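About Dodel

Dodel is a small company in Tollville that writes about television series, old and new.

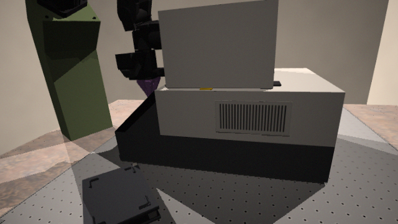 One reader wrote to us last June that she had stopped reading about TV on the internet, as every page told her the ending before she had finished her breakfast. She asked if we could promise her one website where this would not happen. We answered that we could promise it for the first half of each of our articles, and she is still a subscriber today.

This letter explains our work quite well. Each article on Dodel has two halves. The first half is for people who have not seen the episode yet. It says what kind of episode it is, how long it takes, and if you need to remember something from before. Then comes a line, and after the line we talk freely. We have kept this form from the beginning, also for series which are so old that everybody knows who the murderer is.

How we started

Dodel began as a page of notes between friends who watched the same spy series and lived in different time zones. Most of us learned English partly from television, with subtitles on and a dictionary on the sofa. We wrote our notes in English as it was the one language we all shared. After the second season other people began to read the notes, and then to correct them, and somebody proposed that we do it properly. We rented two rooms in Tollville above a shoe store and registered the company.

The first year was not easy. We wanted to cover everything and we covered most of it badly. Now we choose. At the start of each season we make a list of the series we will follow to the end, and we publish this list, so that you know if your series is on it. If it is not, you can write to us, and sometimes we change our mind.

What you find here

The archive holds 2921 episode articles at the moment. The oldest ones are shorter and have some strange sentences in them. We have decided to leave them as they are, except when a fact is wrong.

Trailers get their own section. A trailer article is never longer than 300 words. We say what is new in the trailer, when the series begins and on which channel, and we do not guess about the plot from half a second of a face in a mirror. There are other websites for this and some of them do it very well.

Kanaan is our podcast. It comes out every two weeks and lasts 40 minutes, and it is about one episode only, usually an old one. In the past months we spoke about pilots that were made again with different actors, about episodes where the main character is almost absent, and about the musical episode, which one half of the team loves and the other half cannot forgive.

Pindden is the newsletter. It is free. It goes out in the morning and tells you what begins, what comes back and what has been canceled. There are no spoilers in Pindden at all – not even in the subject line, where we made this mistake one time and received many emails.

How we work

Every article is written by one person and read by another before it goes online. The second reader must also have watched the episode. When studios send us episodes early, we say so at the top of the article. We do not accept money for reviews, and we do not accept trips. The site lives from its subscribers and from advertising, and the people who sell the advertising do not see the articles before you do.

We do not give stars or points. We tried it for one season and found that readers argued only about the number, and we also argued only about the number.

Corrections are written at the bottom of the article with the month when we made them. If you find an error in a name, a title or an episode number, please tell us, also when it seems too small.

Write for us

Twice a year, in March and in September, we look for new writers. You do not need a diploma and English does not have to be your first language. Please send us one text of roughly 600 words about an episode you did not like. Do not send texts about a whole series.

Contact

The office in Tollville is open from 9 a.m. to 4 p.m. Please ring at the side door, as the front door belongs to the shoe store. For letters to Kanaan or Pindden, write the name in the subject line and your message will come to the right desk.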